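Rechercher sur le site
Mots-clés OK

Qui sommes-nous ?

24 avril 2026, par Botond Szabó

Petuner est une école de musique de quartier, et elle a commencé dans une cuisine ! Dénes Virág y donnait des cours d'accordéon à six élèves, tous voisins du même escalier, et il fallait pousser les chaises contre le mur pour laisser passer les soufflets. Aujourd'hui nous sommes 146 inscrits, de la petite qui découvre les rondes et les blanches jusqu'aux retraités de l'atelier swing — les plus bavards, et de loin.

Nous enseignons l'accordéon, le violon, la clarinette, le piano et le chant. Les cours individuels durent une demi-heure, les ateliers collectifs une heure et demie, et l'on peut venir essayer un instrument sans rien savoir lire. Le solfège arrive ensuite, par les chansons, quand on en a besoin pour jouer avec les autres. 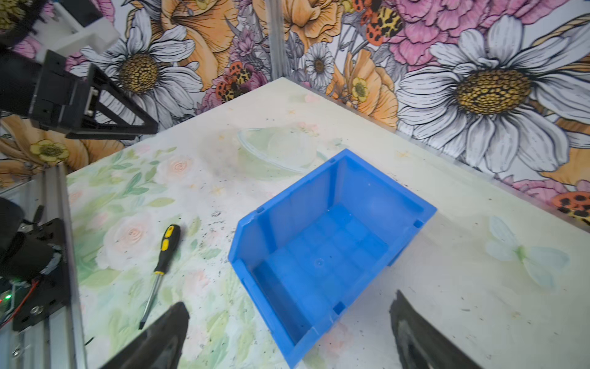 Notre équipe compte 10 professeurs, qui jouent presque tous ailleurs : en bal, en orchestre, dans des fanfares. Dénes continue de diriger l'ensemble Duditz, ouvert aux élèves dès la troisième année, et quel bonheur de les entendre attaquer une csárdás à pleine vitesse ! Le répertoire change chaque saison (cette année, beaucoup de valses et un peu de klezmer).

La bibliothèque de partitions, forte de 900 titres, est en accès libre pour les familles. On emprunte, on photocopie à la main s'il le faut — oui, certains recopient encore — et on rapporte avant les vacances.

Le grand concert des élèves a lieu en novembre, salle Distton. L'entrée est gratuite et les places du premier rang sont réservées aux grands-parents.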